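Hutport workshop notebook, April

Lime mortar trial, batch 43. Same sand as last time, sieved twice. Lime putty from the Gbeho tub, which had a skin of water on it so I poured that off first. Mixed 1 part putty to 2 parts sand by volume. Knocked up by hand for 10 minutes, left it under a damp sack over lunch, knocked up again. Stiffer than 42, still sticks to an upturned trowel.

Colour is the problem. 42 dried far too white next to old brick. Added 600 g of the brown pit sand in place of the same weight of the washed stuff. Wet sample looks too dark but they all do. Three biscuits made, labelled on the back, sitting on the shelf away from the heater. Don't move them please.

Seidu borrowed the small gauging trowel. Need it back before the next pour.

Pointing profile still not settled. Flush or slightly recessed, depends how worn the brick edges are. Where the edges are rounded, flush makes the joint look twice as wide. 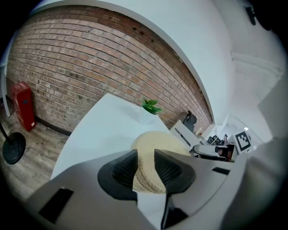 Giorgia Gatti reckons the brown sand will be too much once it cures and wants a half dose in 44 before we judge anything. Fair enough, will mix it tomorrow.

To do: order more hessian, clean the sieve, check the biscuits for cracking.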